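# Automation on the Returns Bench: The First Season

4 December 2021

In May, Trovormont introduced a two-armed sorting station to its returns centre at Wekwood.
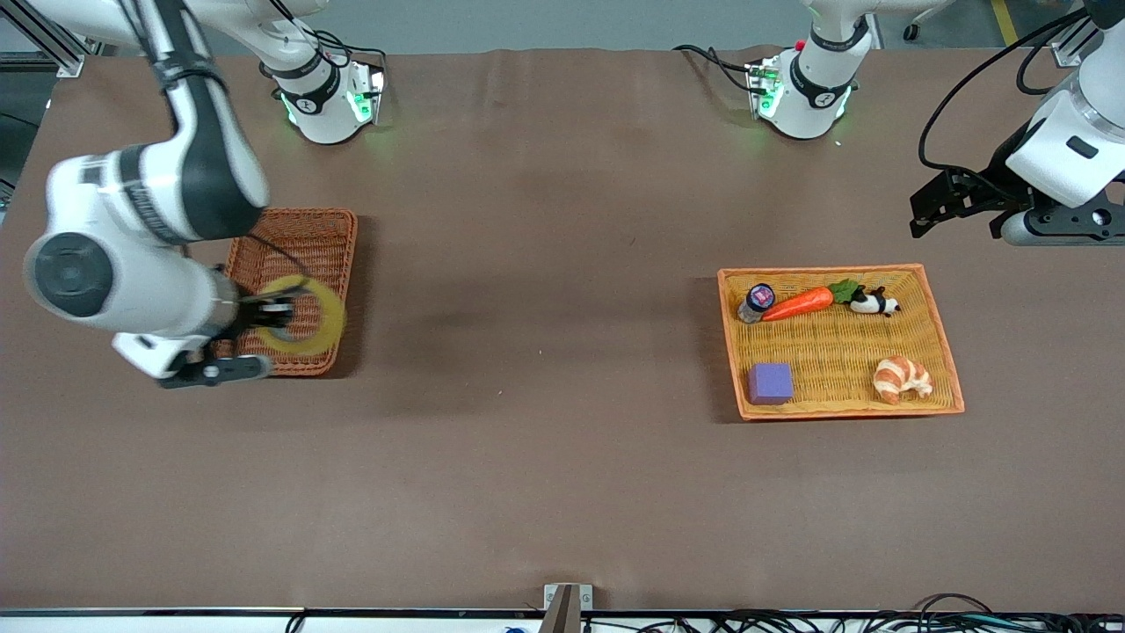
The decision followed a review of manual handling, in which staff had described the sorting of small mixed goods as the most tiring part of a shift. The centre receives 2,000 such items in an ordinary week, and the station now handles 902 of them. The remainder are still sorted by hand.

No positions were removed. Two employees moved from sorting to inspection and repair, and each completed 52 hours of paid training. Ineke Groen, one of the two, reports less soreness in her wrists, although she misses the conversation at the old bench. Griet Brouwer has asked that operators be given authority to pause the station without a supervisor's approval. I support her request, and it has been forwarded to management.

Rosters remain a matter of concern. The station favours long, even runs, while our colleagues favour regular breaks. The revised roster will be posted in the lunch room before the summer closure.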